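다회용 식기 쓰는 구내식당 늘었지만… 세척·분리배출은 숙제

올사이드(Olside) 지역의 소규모 구내식당과 공유주방에서 일회용 용기 대신 다회용 식기를 쓰는 곳이 늘고 있다. 식기 대여업체 피르나데크는 2023년 5월 14일 자료를 내고 이 지역에서 자사 식기를 이용하는 사업장이 100곳이 됐다고 밝혔다. 이들 사업장에 나가 있는 식판과 접시, 공기, 숟가락 등을 묶은 세트는 모두 1085개다.

이용 사업장은 직원 식당을 따로 두지 않은 사무실이 가장 많고, 방과 후 돌봄시설과 공유주방이 뒤를 이었다. 배달 도시락을 시켜 먹던 곳이 식기만 빌려 쓰는 방식으로 바꾼 경우가 대부분이라고 업체는 설명했다. 음식은 기존 거래처에서 큰 통에 담아 받고, 먹는 사람이 각자 접시에 덜어 먹는다.
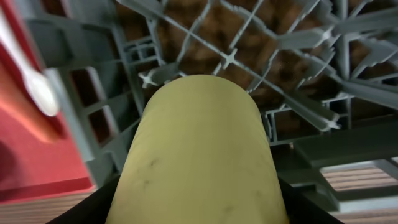 플라스틱 식기 건조대. 다회용 식기를 쓰는 곳에서는 씻은 뒤의 건조와 보관이 관건으로 꼽힌다.

현장에서 가장 많이 나오는 불만은 세척이다. 대여 계약은 업체가 식기를 거둬 가 씻어 오는 방식과 사업장이 직접 씻는 방식으로 나뉜다. 직접 씻는 쪽이 요금이 낮아 이를 택하는 곳이 많지만, 점심시간이 끝나면 개수대 하나에 사람이 몰린다. 식기를 쌓아 둔 채 오후 업무로 돌아갔다가 저녁에 씻는 일도 잦다.

올사이드에서 공유주방 '쿠나리'를 운영하는 하고스 알렘네(Hagos Alemneh) 씨는 지난해 9월 다회용 식기를 들였다. 그는 "처음 한 달은 설거지 당번표를 만들었는데 잘 지켜지지 않았다"며 "지금은 먹은 사람이 바로 씻어서 건조대에 세워 놓는 것으로 정했고, 그 뒤로는 개수대에 그릇이 남는 날이 줄었다"고 말했다. 쓰레기봉투 사용량도 줄었다고 했다. 다만 수도 요금은 그만큼 올라 비용만 놓고 보면 큰 차이를 느끼지 못한다고 덧붙였다.
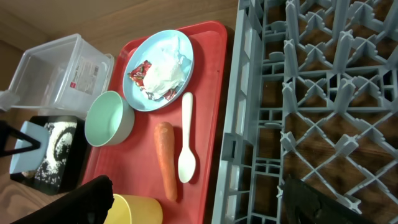
분리배출도 과제로 남아 있다. 일회용 도시락을 쓸 때는 용기째 버리던 것을 이제는 식판에서 하나씩 골라내야 한다. 하늘색 접시에 구겨진 흰 종이 냅킨과 찢어진 빨간 과자 포장지가 함께 놓여 있고, 그 아래 빨간 식판에는 숟가락과 당근이 같이 올라 있는 식이다. 냅킨과 비닐 포장은 일반 쓰레기와 비닐류로 나눠 버려야 하고, 먹을 수 있는 채소는 따로 챙겨야 한다. 이 과정을 건너뛰고 접시를 그대로 개수대에 넣으면 배수구가 막히기 쉽다. 피르나데크에 접수되는 현장 문의 가운데 배수구 막힘에 관한 것이 적지 않다고 한다.

업체는 이용 사업장에 식기를 반납하거나 씻기 전 거쳐야 할 순서를 4단계로 안내하고 있다. 먼저 포장지와 냅킨을 걷어내고, 남은 음식을 음식물 수거통에 비운 다음, 수저를 따로 모으고, 마지막으로 접시와 공기를 크기별로 포갠다. 안내문은 개수대 옆 벽에 붙이도록 했다. 글씨가 작아 잘 보이지 않는다는 지적이 있어 다음 달부터 큰 판형으로 다시 찍는다.

식기 수명에 관한 의견도 엇갈린다. 대여용 플라스틱 식기는 가볍고 떨어뜨려도 잘 깨지지 않지만, 거친 수세미로 문지르면 표면에 흠집이 남고 김치나 카레처럼 색이 진한 음식은 물이 든다. 피르나데크는 흠집이 눈에 띄는 식기를 반납하면 한 해에 최대 4회까지 무상으로 바꿔 준다. 교환 횟수를 넘기면 개당 비용을 받는다. 아이들이 이용하는 시설에서는 교환 횟수가 모자란다는 말이 나온다.
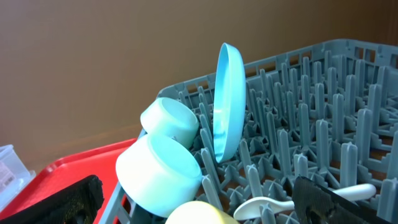 교환 기준이 뚜렷하지 않다는 점도 문제로 거론된다. 어느 정도 흠집이면 바꿔야 하는지는 사업장 담당자의 판단에 맡겨져 있다. 색이 옅은 식기는 물든 자국이 금방 드러나 교환 신청이 몰리고, 색이 진한 식판은 표면이 닳아도 그냥 쓰는 일이 많다는 것이다.

위생 컨설팅 업체 마가굴라의 캉탱 게랭(Quentin Guérin) 연구원은 흠집보다 건조 상태를 먼저 봐야 한다고 말했다. 그는 "물기가 남은 그릇을 포개 찬장에 넣는 경우가 가장 흔하다"며 "공기는 엎어서 기울여 놓고 접시는 사이를 띄워 세우는 것만으로도 마르는 시간이 많이 줄어든다"고 설명했다. 행주로 닦아 넣는 습관은 권하지 않았다. 행주 한 장으로 여러 그릇을 닦으면 행주에 있던 오염이 옮겨 갈 수 있다는 이유다. 건조대 물받이는 매일 비우고 물로 헹궈야 한다고 했다.

건조대를 놓을 자리가 부족한 곳도 있다. 사무실 탕비실은 대개 컵 몇 개를 말릴 공간만 두고 설계돼 식판까지 세워 두기에는 좁다. 일부 사업장은 탁자를 하나 더 들여 그 위에 건조대를 올려놓고 쓴다. 쿠나리도 같은 방법을 쓰다가 올해 초 선반을 새로 짰다.

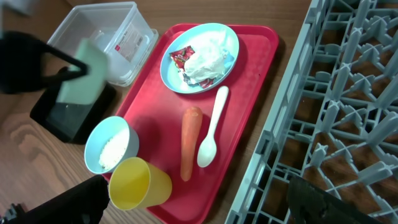
요금은 당분간 오르지 않는다. 피르나데크는 올해 안에는 대여료를 올릴 계획이 없다고 밝혔다. 대신 업체가 세척까지 맡는 계약을 늘리기 위해 올사이드 동쪽에 세척장을 한 곳 더 열기로 했다. 새 세척장은 9월에 가동할 예정이며, 점심 직후 식기를 거둬 다음 날 오전에 돌려주는 일정으로 운영한다. 지금은 반납에서 재공급까지 하루가 더 걸려 사업장마다 여분의 식기를 갖춰 둬야 한다.

세척 위탁 계약으로 바꾸려는 사업장은 가동 한 달 전까지 신청하면 된다. 직접 세척 계약을 유지하는 곳에는 건조대를 무료로 빌려준다. 건조대는 사업장 한 곳에 한 개씩이며, 이미 자체 건조대를 쓰는 곳은 신청 대상에서 빠진다. 크기는 탕비실 폭에 맞춰 두 가지 가운데 고를 수 있다.

알렘네 씨는 세척 위탁으로 바꿀 생각이 아직 없다고 했다. 쿠나리는 저녁에도 식사하는 사람이 있어 하루 한 번 수거로는 식기가 모자란다는 것이다. 그는 저녁 수거가 생기면 다시 검토하겠다고 말했다. 피르나데크는 저녁 수거를 원하는 사업장이 얼마나 되는지 파악한 뒤 시행 여부를 정할 방침이다.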